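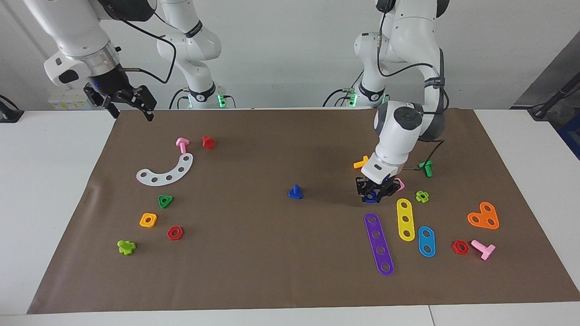
Fig. 1. Two-arm bench with toy bolts, nuts and plates on brown paper. The gripper on the right is holding a small dark-blue piece.

Robotics Lab, Unit 3: Comparing Grippers
Instructor: Rochelle Tautahi, Kerslake Building, Room 232

What the unit covers

You will run the same picking task with two sets of fingers and write up the difference. The arms and the controller stay the same for both sets. Set A is the Sorent flat finger with a bare metal face. Set B is the Zivix finger, same length, with a rubber pad.

Read the Unit 2 notes on homing before you come in. We start with the arms powered and homed, and there is no time to go over it again.

Parts

The toy parts suit this test because the shapes ask for different grasps. A hexagonal nut has parallel sides and can be taken from three directions. The triangular nut has no parallel sides, so one finger meets a flat and the other meets a corner. Bolts can stand on their heads, like the royal-blue one near the center of the sheet in Fig. 1, or lie on their sides. A standing bolt is taken by the shaft from above. A bolt on its side has to be approached across the shaft, so wrist angle matters.

Flat plates are the hard case. They are thin, and the fingertips have to come very close to the table before they have anything to hold. Set the lowest tip height with the paper in place, not on the bare table.

Crowding matters too. Two plates side by side may leave no room for an open finger between them. Record these as "blocked" and go on to the next part.

Procedure

1. Fit Set A to both arms. Tighten the screws by hand, then a quarter turn.
2. Run the open and close check with nothing under the grippers.
3. Spread the parts in two loose groups, one for each arm.
4. Run 200 picks, split evenly between the arms. Reset the parts when a group is used up.
5. Fit Set B and repeat.

Only one arm moves at a time in this unit. The other waits open and raised. Two-arm handoffs are in Unit 4.

What to record

For each pick: part shape, how it was lying, which arm, and one of these results: held, slipped, missed, blocked. Use the Trerkico log sheet from the course page. "Slipped" means the fingers closed on the part and then lost it. "Missed" means they closed on air.

Write-up

Two pages plus the table. Give results by shape first and the total second. If the left and right arms differ, say so and check the finger screws before blaming the pads. Due Sunday, 9 p.m.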